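Progress report, kitchen tasks work package
Prepared by Shobha Varma for Plalico
Dec 3, 2023
3 shares | 0 comments

The microwave loading task is in progress. The target for the period is 2000 repetitions, with the plate placed inside the open oven.

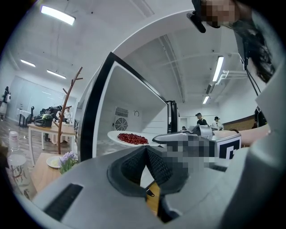
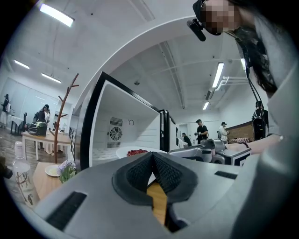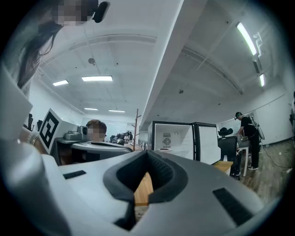 Completed repetitions stand at 2972 across all kitchen tasks, of which 92 were rejected on review. Mahmoud El Fassi is rechecking the rejected set. Changes of plate and food are now logged per repetition. The desk layout will be kept until January.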